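4.2 Do low-pile coverings hold less dust?

The claim that ribbed, low-pile floor coverings are easier to keep clean than plush ones is repeated in nearly every buyer's guide we consulted, and it is almost never tested. Letura and Fastel both sell ribbed lines on the strength of it. When we traced the claim back through the trade literature, it rested on two small trials, neither of which reported how the floors had been walked on before they were vacuumed. We think the evidence is weaker than the confidence with which it is cited.

Our own records cover 257 rooms in the Azevedo building, 247 of which were usable after we dropped the 10 where the covering had been replaced partway through the study. Each room was vacuumed on the same schedule and then scored by eye under a desk lamp, using the four-step lint scale described in Section 3. Scoring by eye is a crude method. Dark coverings make pale lint easy to spot, and a rater may well mark down a charcoal floor that holds no more dust than a beige one beside it (Figure 4). 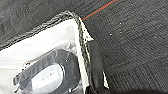 Figure 4. Dark gray textured fabric with fine parallel ribs. A few tiny white flecks of lint or dust show against the surface.

Sakix, commenting on an early draft, objected that color bias of this kind should cancel out over a sample as large as ours, and that we were in danger of explaining away a perfectly good result. We are not persuaded. The bias would cancel only if dark and light coverings were spread evenly across the two pile types, and they were not: most of the ribbed floors in our sample were dark, and most of the plush ones were light. A larger sample with the same imbalance would give us a more precise wrong answer.

With that caution in place, the raw scores favor plush coverings slightly. We put little weight on this. Once rooms are matched by color, the difference shrinks to a size that two raters could produce between them on a bad afternoon, and in the matched set we cannot say which type comes out ahead. The bag weights, which do not depend on anyone's eyesight, show no clear gap either - though they mix lint with grit from the hallways and should not be read as a measure of lint alone.

A fair test would need coverings of one color in both pile types, laid in rooms with similar foot traffic, and weighed samples taken from marked patches of floor. Some 1,000 patches would probably be enough to settle the matter, given the spread we saw between rooms. Until such a test is run, we would advise readers to treat the "easy clean" label on ribbed coverings as a statement about how the product is sold - and to choose between the two types on price and wear, for which the evidence in Section 5 is somewhat better.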